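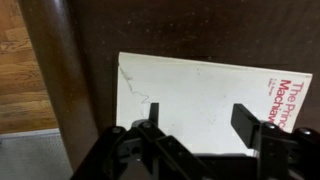
Wrist view: gripper open over a thin paperback, dark wood surface.

Plirnance household arm: second progress report on the trial
Prepared by Nuala Daly for Eoin Corrigan, Bravton Housing Support
Period covered: up to the end of December

14 shares | 3 comments

Eoin, you asked for a plain answer on whether we should take up the supplier's offer before the trial price lapses. My answer at this stage is no. I'd like the rest of the trial to run before anyone signs anything, and I have set out below what I think we still don't know.

What we were sold

Grornness describe the Plirnance kit as "ready for the home from day one". The kit is an arm, a two-finger gripper, a small camera at the wrist and a year of support. The brochure shows it handing a cup to someone in an armchair and tidying magazines. Our interest is narrower. We want to know if it can fetch and put back small flat things (post, books, a tablet, a tray) for tenants who can't bend or reach, without a support worker standing over it. If it can't do that last part there is not much saving in it for us.

What we have done

Setting up took far longer than the afternoon promised. The arm had to be levelled twice and the software would not accept our network until Grornness sent a fix. After that we ran 220 attempts at picking up and putting down, in the flat at Buzatu Court, using things of the sort tenants own. We avoided the foam blocks that came in the box, as they are the right width for the fingers and nobody keeps foam blocks at home.

Upright things went well. Mugs, pill bottles and a rolled newspaper were mostly picked up at the first go and I have no serious complaint there.

Flat things are another matter. A thin paperback lying on a hard surface gives the fingers very little to close on. They are fairly thick at the tips, and they need to come down either side of the book or get under an edge. Our copy of The Prince has become the standard test because it is so slim, and its white cover ought to be easy to pick out against dark wood. The cover was creased before we began, so please don't read anything into that. Of the last 12 tries with it, the arm lifted it clear in 7. In the others it pushed the book along, or closed on nothing and reported success anyway.

That false report bothers me more than the misses. A tenant waiting in another room would be told the job was done. Grornness say a "grip confidence" setting deals with this. We turned it up and the arm became so cautious that it stopped and asked for help on objects it had been managing perfectly well. I have asked them for a middle setting and have not had a useful reply.

The camera view

The wrist camera is presented as a selling point, and it is handy for us, as we can go back over a failed attempt and see how the fingers were lined up. I am less sure what a tenant would get from it. The gripper takes up a good part of the lower view and the fingers hide the near edge of whatever is being picked up, the very bit you would want to check. A long title running up or down a cover may be only half readable. There is also the question of filming in people's homes, which the brochure covers in one sentence and which our own privacy policy will not let us cover in one sentence.

Furniture is a nuisance too. Chair legs, posts and mat edges are ordinary in our flats and the supplier's demonstration room had none of them. We haven't tested enough in tight spots to say how serious this is.

Money

The offer is £3,000 per kit for the first year, with support included. There is no written price for year two. I asked twice and was told it would be "competitive". I would not want to explain that to the board. Replacement fingers are extra, and a narrower pair that might help with flat objects is "planned", with no date.

Next steps

I propose that we carry on at Buzatu Court with the one kit we have and do not order more. We will repeat the flat-object tests with the book on carpet, on a tray and on a cushion, and record separately every case where the arm says it has finished and it hasn't. I will also ask for one support worker to use it for a full shift with no help from me, as I now know its habits too well to be a fair judge.

From you I need two things: a decision on whether Grornness can be held to the trial price for a further month, and someone from your side to press them for the year-two figure in writing. They may answer you faster than they answer me.

Nuala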